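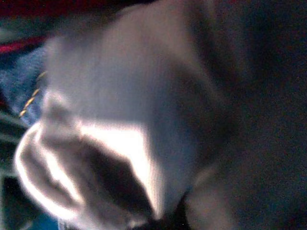 Search reviews Search Enter keyword or brand

Comisow Everyday Crew Socks, reviewed

Print this page | E-mail to a friend

I have reached the age at which socks are a decent gift, and last July I received six pairs of the Comisow crew in a shade the label calls Oat. I would call it the color of a sock.

First, the cuff, where most cheap socks give up. Comisow's is deep and soft and doesn't leave that trench around the shin that makes you look recently unshackled. After 18 washes mine still stay up through a working day, although the left one of every pair begins to lose interest by four in the afternoon. I blame my left leg.

The heel is fine. The toe seam is flat enough that I forgot to have an opinion about it until my editor asked.

Now the complaints. The cotton picks up lint from anything darker than itself, and I own mostly things darker than itself. They also take forever to dry. A pair hung up on Friday morning was still clammy at bedtime, while the thinner Duggan pair next to it had been ready since lunch. And if you fold by rolling one sock into the other, the bundle comes out the size of a bread roll. My drawer used to close.

Lorcan Dolan, who reviewed the Zareo wool blend for us, thinks I should have held out for wool. Lorcan also irons his.

Rating: four out of five. I would buy them again in charcoal, if Comisow made charcoal. They make Oat, Linen and Pebble, and I can't tell you which is which.

Print this page | E-mail to a friend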